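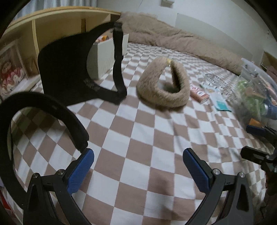

I moved to Hivwood in September and still haven't bought thicker curtains. The apartment faces the Skokley road, so the bedroom is light by six.

Rent went up 29 dollars after the first month – the letter called it a "service adjustment." I wrote back and got a form reply. The bus to Frota takes two transfers, and the second one is usually late.

I do sleep better than I did at the old place. The checkered sheet came with me, and so did the bad pillow.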